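Skustmont Desk Handling Project
Progress report to the Geerts fund
Report date: 5/2/20

1. Summary

Work on the pen and marker task was stopped for part of this period after the left arm closed its gripper without being told to. There were no injuries and the arm was not damaged. The cause has been traced to an intermittent connection in the cable that feeds the wrist. A repair is in place and testing has restarted at reduced speed. We expect to finish the marker work one month later than planned, in June. No extra money is asked for.

2. Where the work stood

The task is a simple one to describe. One arm takes a pen or marker from a holder on the table, puts it down on the cloth, and the other arm picks it up. By the time of the fault we had recorded 722 attempts at the Ratomlow workshop. Most of the failures up to then were ordinary ones, such as a missed grasp or a pen knocked sideways in the holder, and they are covered in the last report.

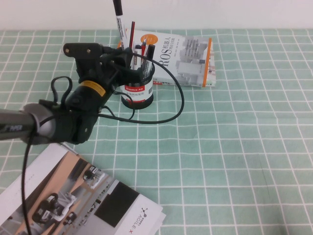

Figure 1. Gripper at the pen holder, with the cable loop from the wrist running in front of it.

3. The fault

During a set of repeat attempts the left gripper closed while the arm was still moving towards the holder. The controller had not sent a close command. The operator pressed the stop button and the arm held its position. We restarted it, ran the same program again and saw nothing wrong. The same thing happened 23 attempts later, and at that point we switched the arm off and ended work for the day.

The log showed short gaps in the signal to the wrist before both events. When the signal came back, the gripper driver went to its default state, which was closed. This default was set by us during early testing and should have been changed before the arms were used close together. That was our mistake.

We then moved the wrist by hand through its full range with the log running. The gaps appeared when it was turned far enough to pull on the cable near the connector. The cable had been left with a long free loop so that it would not limit the arm. A free loop can also catch on things on the table, and we think a snag had strained the connector at some earlier point, though we can't say when.

4. Safety

The force of the gripper is low, but a person reaching in to straighten a pen could have had a finger pinched. Until this fault, operators were allowed to reach in while the arms were paused. They now have to press the stop button first and wait for the light to change. The written instructions have been updated and a copy is kept beside the controls.

5. What has been done

The connector has been replaced and the cable clamped closer to the wrist. The default state of the gripper driver is now "hold last position" on both arms. The Wukance logging software has been set to stop all movement if the wrist signal drops out, even briefly. Top speed is limited to 63 per cent of the earlier setting for the time being. 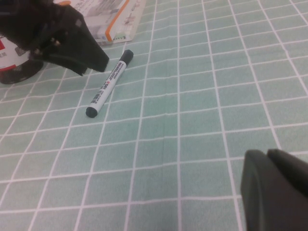 Figure 2. Marker on the cloth between the two grippers, seen from the wrist camera.

The handover part of the task needed the most care, as both grippers work near the same object. We tested it first with one arm powered and the other locked, then with both. No unplanned closing has been seen since the repair. The log does still show a very short gap now and then – too short to trigger the stop – and we are looking into whether it comes from the cable or from the logging itself.

6. Costs

The new connector, spare cable and clamps came to 2733, taken from the maintenance line of the budget. A second spare cable is included in that figure.

7. Next period

Raise the speed in steps, with a check of the log after each step.
Fit a cable guide to the right arm as well.
Repeat the attempts made in the week before the fault, as some of those recorded as missed grasps may have had the same cause.
Send the revised results table to Geerts once the repeats are complete.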